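Fault Technician, Dish Handling Cell (fixed term, 6 months)
Stiltwood, on site

Bavow is looking for one patient person to work out why our robot drops plates.

The short version: in July the Menidico cell let go of a dinner plate well above the rack. We called it a fluke. Then it did it again, and again, and we stopped calling it anything. The log says the gripper was closed each time. The floor disagrees. We have a crate of china fragments and two theories, and the people who hold those theories no longer eat lunch together.
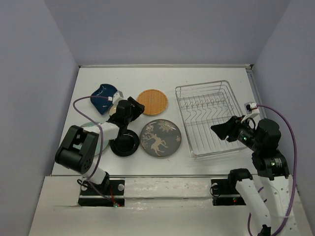 The job is to find the fault and write it down so that someone else can find it too. You will run the two-arm cell through some 500 supervised plate transfers, change one thing at a time, and log every slip, squeeze and unplanned stop. You will also own the stop procedure, which at present is a paragraph written in a hurry on the afternoon a shard went past somebody's ankle.

A normal day includes:
— checking cables, connectors and finger wear before power-up
— reading force logs against the wrist video
— isolating the arms before anyone reaches in, every time, including you
— sweeping

Glazed plates are the hard part. They are slick, they reflect everything, and the Blöndal test set comes in enough sizes to embarrass any grip setting we have tried.

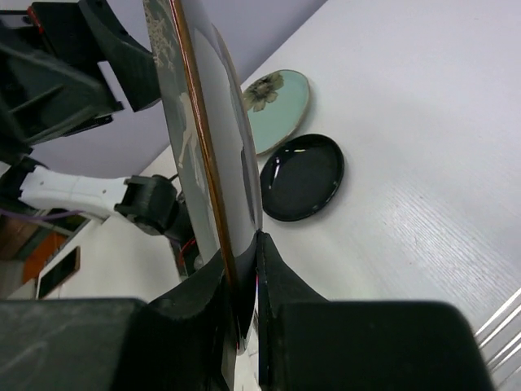

Black glazed plate held on edge in the gripper, Menidico cell.

You should have at least 2 years of hands-on work with robot arms or similar machinery, and know lockout practice well enough to be dull about it. Some Python helps. A degree is fine but we won't ask to see it. You must be willing to tell a room of engineers that the part they designed is the part that failed.

Safety glasses, cut-resistant gloves and closed shoes are required in the cell. We supply the first two. Noise is below 70 decibels, apart from the obvious moments.

To apply, send a resume and one page on a fault you chased and what it turned out to be. If you never found it, send that one — we'd like to read it more.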